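Reusable Cups in the School Cafeteria
Project report, environmental studies course
Group: Petro Tkachenko, Taras Bilyk, Setsuko Morikawa
Supervisor: Vsevolod Melnychuk
Submitted: Thursday, January 15, 2026

1. Why we chose this topic

In September our cafeteria in Grovdale still gave every hot drink in a paper cup. Most of these cups have a thin plastic layer inside, so they cannot go in the normal paper bin. The students did not know this, and the blue bin near the stairs was always full of cups. We wanted to find out how many cups are used in one school week and if students would agree to bring or borrow a cup that can be washed.

2. How we worked

First we asked the kitchen for permission to count. Taras and Petro stood next to the drinks counter during both breaks and made a mark on paper for each cup sold. Setsuko prepared a short questionnaire with 4 questions. We gave it to students of all grades, and we did not ask for names. 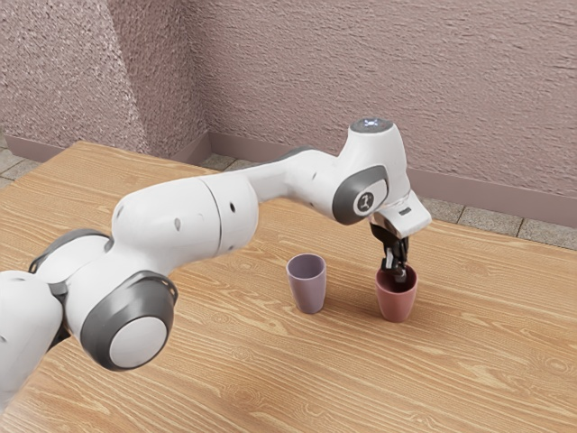

Figure 1. Two small cups on a light wooden table.

The kitchen lent us washable cups for the second part of the work. A student could take one, pay a small deposit and bring it back to the counter before the last lesson. We kept the list of deposits in a notebook, and this was slower than we expected, mostly in the long break when the line is already at the door.

3. Results of the counting

In the first week the cafeteria sold 1002 drinks in paper cups. In the week with borrowed cups it sold 426. The total number of drinks was almost the same, so we think the difference comes from the borrowing. It was also colder in the second week, and we cannot say if this changed anything.

Storage was the problem we had not planned for. The shelf behind the counter is narrow, and the cups have to be stacked to fit there. The kitchen staff asked us to wait until the cups are fully dry before stacking, because they can smell if water stays between them.
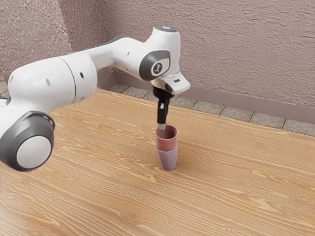 4. Answers to the questionnaire

We received 49 filled forms. Most students wrote that they would borrow a cup if the deposit is small. Several wrote that they do not like to carry a used cup in the bag – this was the most common reason against it. Teachers were not included, and we think this was a mistake in our plan.
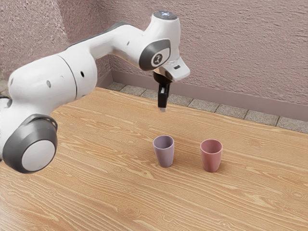
Figure 3. White robotic arm with dark grey accents.

5. What we would do differently

We would count for a longer time and use colored tokens for the deposit, which do not need a notebook. We would also ask for a second return place near the gym. Mr. Melnychuk advised us to compare the cost of washing with the cost of paper cups, but we got the water prices too late to include them.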